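2025-08-21

Leute, das Freibad Meltau bleibt offen! Ich hab's gestern Abend im Gemeindesaal mit eigenen Ohren gehört und bin danach vor lauter Freude (und bei 19 Grad Wassertemperatur) noch schnell reingehüpft. Eigentlich sollte Ende der Saison Schluss sein, das Gutachten vom Juni klang ja ziemlich düster: Filteranlage uralt, Beckenrand bröselig, Kosten von etwa 180.000 Euro.

Jetzt übernimmt die Firma Skarus die Sanierung in zwei Abschnitten, der erste startet gleich nach dem Abbaden. Das Nichtschwimmerbecken kommt zuerst dran, die große Rutsche muss leider bis zum übernächsten Sommer warten.
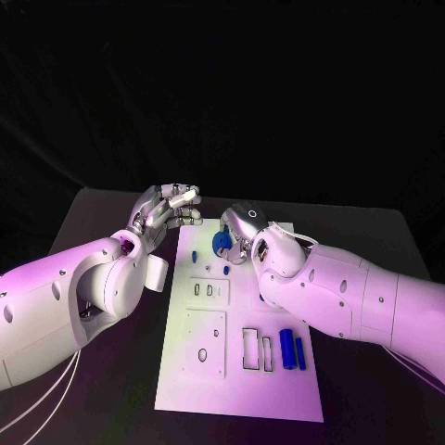

Marthinus Van Wyk ist das alles noch zu wacklig, er will erst jubeln, wenn der Vertrag unterschrieben ist, und die 105 Euro für die neue Familiensaisonkarte findet er „schon happig für ein Bad ohne Rutsche“. Kann ich verstehen, ich kaufe sie trotzdem!

Bis zum Saisonende gelten übrigens weiter die alten Preise, und der Kiosk macht ab sofort schon um 12 Uhr auf. Pommes gibt's also wieder zur Mittagspause.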